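Gruvness Field Guide
By Jarmila Matoušek, updated January
2 min read

4. Teaching a route by remote control

1. Set the handset to TEACH and press Record.
2. Drive out over the paving at walking pace.
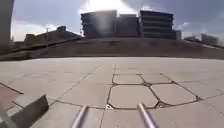

Fig. 4a. Robot rods over slab paving.

3. Hold each turn until the tone sounds — a short hold is dropped from the route.

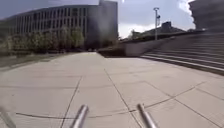 4. Drive the route three times. Keep each run under 152 meters.

CAUTION: Stop well short of stairs. The planner does not learn drops or steps from a taught run.
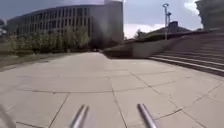 Fig. 4b. Open plaza, steps on the right.

5. Press Save, then replay at half speed with a thumb on Stop.
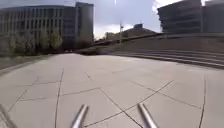

Erasto Simiyu: Three runs weren't enough for us. We got a steady replay after five, all driven by the same operator.

Contact Gruvness Support | Back to top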